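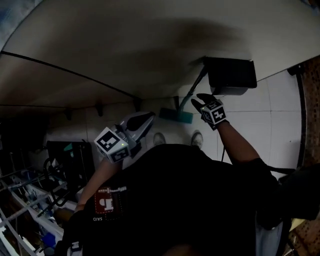 TRIKBRIDGE — Comside, the comedy club on the lower end of Shirazi Street, is opening a second stage in October, and it belongs to people who have never told a joke into a microphone before. The new room is called the Nondis, after the shoe store that used the space for years and left its sign over the inside door. It has its own bar, its own entrance from the parking lot and a low stage close enough to the front row that performers can hear a person unwrap a mint. Dress is whatever you showed up in. A black t-shirt like the one in the photo is as fancy as it gets on either side of the microphone, and that goes for opening night too.

The Nondis will run two shows a night when it is open. The early show is for brand-new comics, each with a short set and a friendly host who will come back out if things get quiet. The late show goes to people who have been through the early one a few times and want to try something longer, odder or louder. We have seen enough first sets in the main room to know how much fun a crowd can have when it is rooting for somebody, and we wanted a place where that feeling could have the whole evening.

Opening month will feature 26 comics, all from Trikbridge or close by. Most of them came out of our beginner workshop, which started in the green room with folding chairs and a borrowed whiteboard and has been outgrowing its space ever since. Among them are a school bus driver, a retired piano tuner, a pair of sisters who do not agree on how any of their family stories end, and a dental hygienist who has been writing jokes on the backs of appointment cards. They are funny! They are also nervous, and they would love to see a full room.

The workshop itself is moving into the Nondis along with them. It will meet in the afternoon before doors open, so students can practice on the same stage they will be using that night. Sessions cover the basics: how to hold the mic, how to get off stage, what to do with the stool, how to cut a joke down when the setup runs long. Each student leaves with three minutes of material that has been said out loud in front of other people. The workshop is open to adults of any age, and no stage experience is needed. Bring a notebook.

Regulars who love the main room can relax, because nothing there is going away. Touring headliners will keep their usual spots, the booths along the back wall are staying, and the kitchen is still making the fried pickles. A ticket to a main room show will also get you into the late show at the Nondis on the same night if there are seats left, so you can walk down the hall with your drink and see who is up next — some of our staff have been doing this during rehearsals and have had to be sent back to work.

Sound was the part of the project that worried us most. The wall between the two rooms has been rebuilt and packed, and the ice machine, which used to go off during every quiet story, has been moved to the other side of the building. The comics who tested the room over the summer told us they could talk at a normal level and still reach the last row. A few of them missed the ice machine.

Tickets for the Nondis are sold at the Comside box office and at the door. Seating is first come, first served, and there is no drink minimum in the new room. The stage has a ramp, and there is step-free entry from the parking lot. Doors open at 6 p.m. Anyone who wants to perform can put a name on the sign-up sheet at the box office, and the host will call to set a night.

About Comside

Comside is an independent comedy club in Trikbridge. It presents touring and local stand-up, improv and storytelling, along with its beginner workshop. Press seats for opening month can be requested through the box office.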